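Who Gets a Lawyer? What We Found When We Sat In on Eviction Court

Final report for Community Research Methods, by a group of four who had never been inside a courtroom before September

I'll start with why we picked this, because our first proposal was on bus fares and it got sent back. Lowri Llewellyn in our group rents a place on the east side of Vemeston, and one morning there was a notice taped to the door across the hall from hers. The family had five days to respond. They didn't know who to call, Lowri didn't know either, and by the time she'd found the legal aid number the family had already moved out. She told us the story in the cafeteria and that was the end of the bus fares!

Our question was pretty simple. When a tenant in Vemeston gets taken to court over rent, does having a lawyer change how the case ends? The city council was arguing over a right-to-counsel ordinance all fall, and both sides kept saying things about tenants that didn't sound like they'd been checked.
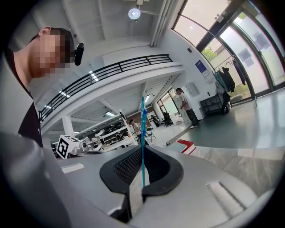
VEMESTON, November 24, 2019

We went through 178 eviction cases from the county's public docket. Of those, 138 had a tenant with no lawyer at all. Landlords almost always had one, often the same person for a whole morning of hearings (we got to recognize his briefcase). I typed up the first batch of files and Yasuo Aoki did the rest, and then we swapped and checked each other's typing, which was boring but caught a bunch of mistakes, mostly mine.

The thing that surprised me most was how many cases ended without a tenant in the room. If you don't show up, the judge enters a default judgment and it's over in less time than it takes to find a parking spot. Before this class I would have figured people skip court when they know they owe the money. Then we started talking to tenants. One had gone to the wrong building. Another thought paying part of the rent meant the hearing was canceled – her landlord had told her so over the phone, she said, and she had nothing in writing.

Tenants with a lawyer hardly ever defaulted. They were also a lot more likely to leave with a signed agreement, usually a payment plan or extra time to move. I want to be careful here. People who find a lawyer might already be the ones with a stronger case, or a flexible job, or a cousin who knows the system. Our numbers can't pull those things apart, and Professor Wijesinghe wrote "say this louder" in the margin of our draft, so I'm saying it louder.

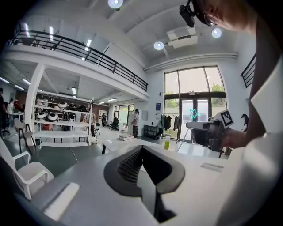
By Osamu Maruyama

Back to the ordinance. The version in front of the council would give a free lawyer to any tenant under an income limit, starting with two zip codes. I went to both public hearings. Landlords who own one or two units were the most upset, and I ended up having more sympathy for them than I expected. One man said he was three mortgage payments behind himself and every delay came out of his pocket. The bigger property companies mostly sent somebody to read a statement and leave.

What we'd suggest is smaller and cheaper, and the city could do it right now. Put the courtroom address on the first page of the summons in large type (it's on page four). Print it in Spanish and Portuguese too. Put a legal aid table in the hallway outside the courtroom, where people are already standing around looking lost.

Stuff we'd do differently: start the interviews earlier, for sure. We only got hold of people who still had a working phone number, and that leaves out a lot of the families we most wanted to hear from. We also didn't write down which judge heard each case until we were halfway through, so we dropped that whole section.

Thanks to Lindalva Damasceno at the clerk's window, who showed us how to read a docket sheet and let us use the good copier. The spreadsheet and the interview questions are in the appendix, with tenants' names taken out.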